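Nestard 落地灯 L80 使用评测

2024-06-17

客厅原来的吸顶灯显色差,晚上看书时字迹偏灰。比较了 Kiren 和 Carrilho 的同类产品之后,我选了 Nestard 的 L80,用在沙发右后方,兼顾阅读和环境照明。灯为自购,以下记录均为家用条件下的结果,照度用手机外接探头测量,精度有限。

一、安装

整灯分底座、两节立杆、灯头三部分,工具只需随附的内六角扳手。立杆接口为螺纹加定位销,销子不到位时螺纹仍能拧进去,但杆身会有轻微偏斜,需退出重装。电源线从底座侧面引出,线槽偏浅,放在地毯上时底座容易一侧翘起,硬质地面无此问题。

说明书中文部分把“锁紧环”和“限位环”译成了同一个词,对照英文页才能分清。锁紧环在下,限位环在上,顺序装反后灯头无法水平转动。
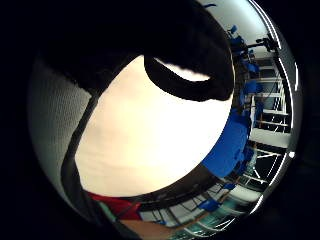 二、光线表现

色温分暖白和中性白两档,亮度无级调节。暖白档在浅色物体上偏黄较少,中性白档阅读更清楚,但墙面反光略硬。灯罩扩散层均匀,正视无明显亮斑,从下方仰视能看到灯珠轮廓。沙发位置较低的家庭应把灯头下倾,或者把限位环上移一格。

阅读面高度的实测最大照度为 2,522 勒克斯,灯头距书面 80 厘米。同样距离下,厂家标称值为 2,000 勒克斯,实测高于标称,可能与探头误差和墙面反射有关。日常使用调到一半亮度已足够,全亮度适合做针线或拆装小零件。

低亮度区间的调节不够线性。旋钮转过前四分之一行程时亮度几乎不变,之后突然上升,夜间想要很弱的光时需要反复微调。Kiren 的按键式调光没有这个问题,不过级数太少。

三、频闪与噪声

用手机慢动作拍摄,全亮度下未见条纹,最低亮度下有细条纹,肉眼无感。驱动器在底座内,安静环境中贴近可听到轻微电流声,坐在沙发上听不到。
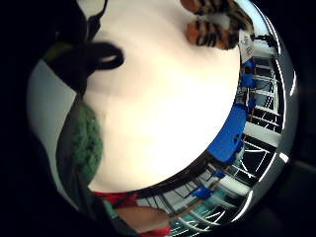 连续点亮一个晚上后,底座表面微温,灯头散热片偏烫但可短时触碰。断电再通电,灯会恢复上次的亮度和色温,可以配合墙壁开关使用。

四、稳定性

底座配重够用,立杆升到最高时轻推会晃,两三秒后停住。灯头关节的阻尼偏紧,单手调整时整根杆会跟着转,最好另一只手扶住上节立杆。使用一段时间后关节没有下垂。

Brodie Doolan 在 Fullasska 论坛的拆解帖里提到,早期批次的关节垫片为单层,现批次改为 2 层。我这台没有拆,从手感判断应是后者。Onni Rautiainen 在同一帖下补充了垫片尺寸,自行更换的人可以参考。

五、结论

优点:照度充足,扩散均匀,断电记忆可靠。
缺点:低亮度调节不线性,线槽偏浅,说明书翻译有误。

以阅读为主可以买。只需要夜间弱光的,Carrilho 的小型台灯更合适,价格也低一档。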